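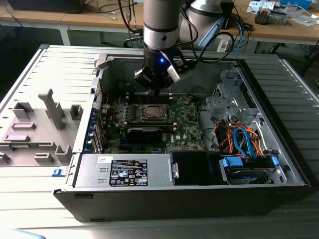
Gillosley, 26 April 2024

Hardware & Repair
3 min read

1/ I promised to write about the old Dell tower, so let's go. I am opening it for my neighbor Juwita Tjoa. She keeps her shop's bills on it and she does not want a new one. I understand her very well.

2/ First advice: lay the case on its side and take off the side panel. Put the panel flat next to the case, inside face up. Then you don't step on it, and the small plastic guides on it don't break. I broke one in January on another machine and I still feel bad.

3/ I like how these older Dells use color. The drive rails are blue plastic, the slot covers at the back are blue, there is a blue latch on the edge of the case. When you learn this, you know where your fingers can go.

4/ The CPU socket is in the middle of the green board, with its metal frame. Please do not touch inside it. Not with a finger, not with a cloth, not "only a little". Slamet Khoo taught me this when I was a student and he was not smiling.

5/ The graphics card lies just below the socket. A bigger card than Juwita needs, but her son used the computer before her – so there were games.

6/ Now the memory. The slots are near the top of the board. Push the new stick straight down, the same force on both ends. If it does not want to go in, take it out and turn it around. The notch is not in the center, so only one way is correct.

7/ How much memory? She has 2000 customers in one spreadsheet and a browser with 40 tabs. I ordered two sticks from Brekari, the small parts shop near the bus station. They also sell used ones, but I wanted new.

8/ Somebody will ask about the hard drive. It sits low in the corner, on its blue rails, with the orange, red and blue cables coming to it. I leave it there for now. First I make a copy of everything, then we can talk about an SSD.

9/ Before you pull any cable in this corner, write down where it goes. I use a pencil and the back of an envelope. Qistina Mandagi uses colored tape, and I must say her way looks nicer.

10/ The power supply has its label facing up, very small print. Read it before you buy any new part. And never open the power supply itself, also not when it is unplugged.

11/ Nuria Pastor asked me yesterday if all this is worth the work for such an old computer. For films or big photos, no. For bills, mail and one very long spreadsheet – I think yes.

12/ Next I will write about the dust filter and which brush I use. If you have the same kind of case and you know where to find spare drive rails, please reply. I need two.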